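November, late, tea going cold beside me

I have a room! Well, we have a room, and strictly speaking the room has us, but I've been wanting to write that down since lunchtime. After all those months of perching on the end of other people's desks in the Cruickshank corridor, the Gallilen lot have a proper place with a door and a table, and I spent nearly the whole day in it and came home on the 14 bus grinning like a fool.

I must start with the table because I've fallen for it completely. It's round, with a honey-coloured top, and it stands on one dark, solid column, so there are no legs to bark your shins on. I know it's only a table. But I've sat at rectangular ones all my working life, always at the wrong corner with my elbow in somebody's sandwiches, and at a round one you just pull up wherever you like and you're in the conversation. Ismail put it in a different spot three times before we were happy (by the door, no; by the glass, no, too much glare on the wood) and each time he stood back with his arms folded as if he were hanging a painting.

The chairs are the black mesh sort on castors. I'd been hoping for something with a bit more colour, and I was ready to be sniffy, but then I sat in one with a high back and padded arms for the whole of the morning and got up with no ache at all, so I take it back. They do roll, though. You leave one tucked in neatly, turn round, and somebody has sailed off in it. And there's the round brown leather stool, which I love out of all proportion. It's the one warm, squashy-looking thing among all that black and it makes the place feel like somewhere you might stay for a chat.

What we mostly did was paper. Everything nice seems to arrive wrapped in paper and then you have to decide whether the wrapping is nicer than the thing. I'm a hopeless case for this. I've got a drawer at home that won't shut for tissue and ribbon and the insides of envelopes. There was a long white tube with black drawings all over it, just line work, the kind that makes you want to get your felt tips out and colour it in, and I said straight away that it mustn't go in the recycling, not with a bare wall outside the door and me with a head full of ideas. The crumply beige stuff I was less fussy about. It sheds, too. By mid-afternoon there were little pale bits under the table and I'd picked some up and dropped more. 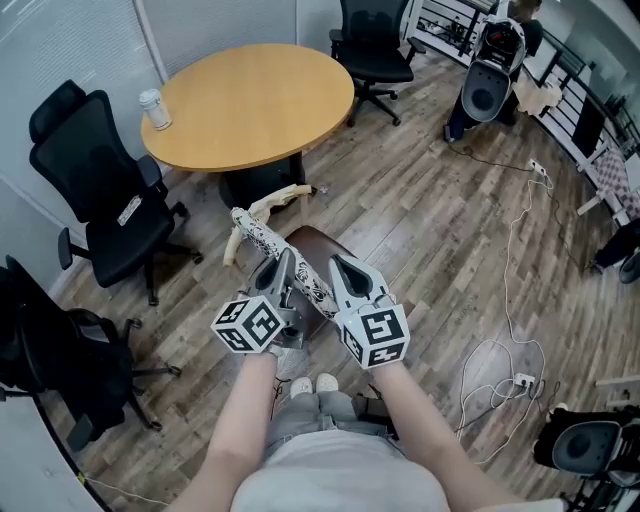 Paweena thinks I should be stopped. Her view is that a new room gets one month of being lovely and then turns into the place where boxes go to die, and it always begins with someone saying a thing is too pretty to throw out. She wants a rule: if it hasn't found a use by the time the clocks change, out it goes. I pointed out that the clocks have only just changed, so I've got till spring, and she said fine, spring, but she's writing it down.

She has a point, and I did try to be sensible for a bit after that. Ismail and I went through the Grusberg crates, the ones that have followed us through two moves without being opened. Oh, the things people keep! A tin of drawing pins gone orange, a calendar with kittens on it, a whole folder of menus for a café that closed before I joined. And 17 mugs, if you please, when we have been sharing four between us since the summer. I could have kissed every one of them. I washed the lot in the little sink down the hall and lined them up to drain on a tea towel, and Jean came past and said it looked like a jumble sale, and then picked out the blue one with the chip and took it away with her.

We won't give up the takeaway cups overnight, I know that. Half the pleasure of going out at eleven is coming back with something hot with a lid on. But I'm going to have a go. My plan is a tray on the side with the mugs on, tea and coffee in jars, a biscuit tin that gets filled by whoever had the last one. Fiona says I'm describing a church hall. I said what's wrong with a church hall?

The light is the other thing I keep thinking about. There's a run of glass along the back with white blinds inside it, and when they're down you still get a soft sort of brightness coming through, and then the big ceiling panels reflect in the glass so it looks as if the room goes on further than it does. I'd worried about feeling like a fish in a tank. I didn't at all! Ruairi did, a bit, and moved so his back was to it, which shows you how useful a round table is. I would like a plant. I would like several plants, to be truthful, but I'm starting with one, something trailing that doesn't mind being forgotten over Christmas.

And I'd like hooks. This is my serious practical suggestion and I intend to bring it up. Anything with no home ends up over the back of a chair, scarves and bags and whatever else, and then you can't sit down without moving someone's belongings, and it makes the whole room look as if people are about to leave. A row of plain wooden pegs would sort it. I've got my eye on some in the Cirnlow shop, next to the string. 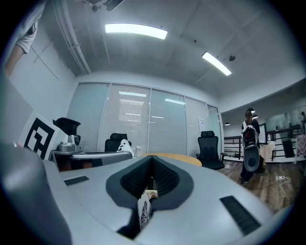

They come in pale wood or painted, and I'd go for the pale, to sit nicely with the table top. Ismail has a drill and no sense of level, Ruairi has a spirit level and no drill, so between them they ought to manage it. We'll have to ask about putting holes in things. If the answer's no, there's a stand-up coat tree in the same shop that I'd settle for, though it's a bit dentist's waiting room.

Later on I got caught up with the patterned papers again. I can't help it, I like anything black and white with curly bits. I've been thinking we could do a frieze along the corridor wall, cutting and joining, nothing matching exactly, up to 3000 little pieces if I got really carried away, and I said this out loud, which was a mistake, because now Fiona keeps asking how many I've cut. None! I haven't cut any! I need decent scissors first. The ones in the Grusberg crate wouldn't get through butter.

I stayed on a bit after the others had gone for their trains, meaning to sweep, and mostly sat on the stool and swung my feet. Then I did sweep.

To take in tomorrow: dustpan with the good brush, jars for tea and coffee, tape measure for the pegs, the oatmeal biscuits from the top cupboard (not the ones Mum sent). Ask Jean whether she's bringing that blue mug back. Ring about the plant.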